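Pink leopard contact paper in a display box, yes or no?
Posted in Craft Room & Desk, July 29, 2018

jfajardo_ullville:
Redid the inside of the box I use for selling off desk stuff. Before I line the next one, opinions?

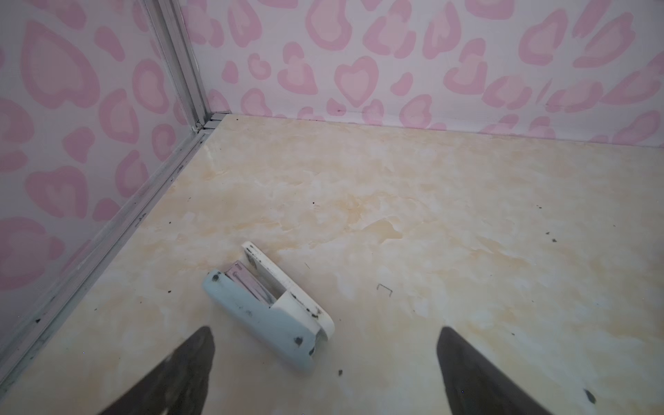 Back corner with the stapler in it. Pink walls, marble-look floor.

Rommel E:
I don't buy it. The stapler is pale blue-grey and white, and all I look at is the hearts. Who is shopping for wallpaper here?

genalyn_c:
Disagree, the hearts are cute and the metal strip makes the corner look finished. I'd click on it.

Rommel E:
You'd click. Would you pay? I sold 34 things last March against a plain bedsheet.

layug13:
My issue is the floor. Glossy marble shows every speck, and there are plenty on there. Same smudges on the rail at the left. Wipe it down first, then argue about pink.

jfajardo_ullville:
Fair on the crumbs. I'm keeping the pink though.

layug13:
Your box. Also there's a dark gap at the bottom of the back wall near the corner. Staples will find it.

Rommel E:
Try one listing with each background and post the numbers. Until then I'm saying bedsheet.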